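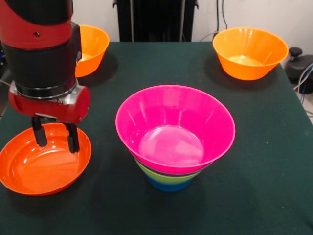 Photo: Ilwood / Kencombe workshop

Haberkorn tabletop handling cell
Setup and care

Product code: HK 284
Supplied by: Ilwood, Plekemcombe
Page revised: March 13, 2024

Overview
The Haberkorn cell is a single-arm station for picking and stacking light plastic tableware. It is supplied with a two-finger parallel gripper, a cloth work surface and a starter set of bowls and dishes. Mixed colours are recommended, as the rim of each nested bowl is then easier to tell from the next.

Work surface
The table is covered in dark green cloth. Lay it with the back edge parallel to the wall and let the spare width hang over the side. Small wrinkles do not affect picking. Folds under a bowl do, and should be smoothed out before a run. Lint shows up readily on this cloth; lift it with a dry roller. Do not use spray cleaners.

Fitting the gripper
1. Park the arm and switch off at the wall.
2. Offer the gripper housing up to the metal ring at the wrist.
3. Tighten the four screws in diagonal order to 13 Nm.
4. Switch on and open the fingers fully.
5. Check that both fingers point straight down with the arm in its pick position.

Setting the pick height
Shallow dishes and deep bowls need separate height settings. For a dish, bring the open fingers down over the rim, one on each side of the wall, and stop before either tip touches the base. Store the position. For nested bowls, teach the height on the full stack, then enter the rim spacing. A single bowl is taught on its own.

Leave clear cloth between a stack and any loose bowl. The gripper housing is wider than the fingers and will catch a tall stack on a low approach.

Care
Wipe the finger tips every 15 hours of running. Replace both fingers as a pair at 374 hours, or sooner if the tips have rounded. Check the wrist screws at the same time. Keep cables clear of the table legs.

Lighting
Glossy plastic throws strong highlights. Use even overhead light and avoid a single spot lamp.

Spares
Finger pair, cloth, bowl set and wrist screws are held at Plekemcombe. The workshop at Kencombe is closed for the whole of July; gripper repairs received in that month are booked in on reopening.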